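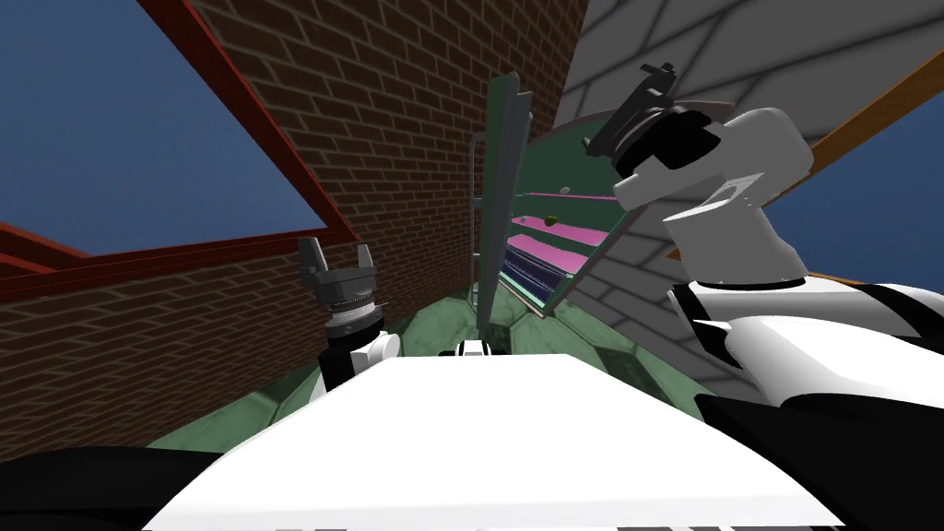
Search the notebook Enter keyword

Mar 14, 2020
Posted by Maxine Lowther

Saturday, and the building is wonderfully quiet, so I finally have the time to write up the week properly instead of leaving Hélder to decode my sticky notes. Get some coffee, this one runs long!

The question we started with in September hasn't changed much. If we vary the look of the simulated rooms (brick, tile, floor patches, sky color) and leave the task alone, does the policy stop leaning on the background to decide where its hands are? The old Costigan runs said yes, a little, but those were all done with a level head view, and I never quite trusted them. Waraporn's suggestion was to tilt the views hard and see whether the effect survived. It's a good suggestion and I wish I'd listened to her before Christmas.

So this week we ran two sets on Altis. Set A keeps one room for all of training. Set B swaps the wall and floor textures at every reset. Same demonstrations, same seeds, same 40 test episodes for each, with rooms that neither set had seen.

Set A finished 14 of the 40. Set B finished 31, which made me get up and walk down the hall to tell somebody – it was Bronwyn, and she very kindly put down her sandwich and looked pleased.

Now the less cheerful part. I watched every one of the Set B failures last night, and most of them go wrong in the same way. The reach is fine until the wrist view fills up with something large and close, and then the hand slows down and starts to drift sideways.

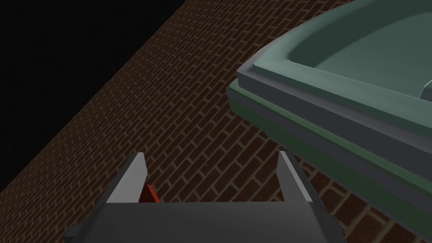 My first thought was collision shapes, as the bin mesh has caused us grief before with its rim being fatter to the physics than it is to the eye. Afroza checked that on Thursday and it's clean. Her guess is that the wrist view simply has too little in it that the policy can use, all wall and bin and its own fingers, and that we should be passing it a short history of frames. I think she's right, though I'd like to try the cheap thing first and drop the wrist view at random during training, so that it learns to fall back on the head view.

To do Monday: rerun Set B with the wrist dropout on, seed 83 first so it lines up with Afroza's logs. Ask Hélder whether Divau can spare us the big machine overnight (last time I forgot to ask and was rightly scolded). Also rename the output folders, please, me. "final_new" is no help to anyone.

2 comments · 0 shares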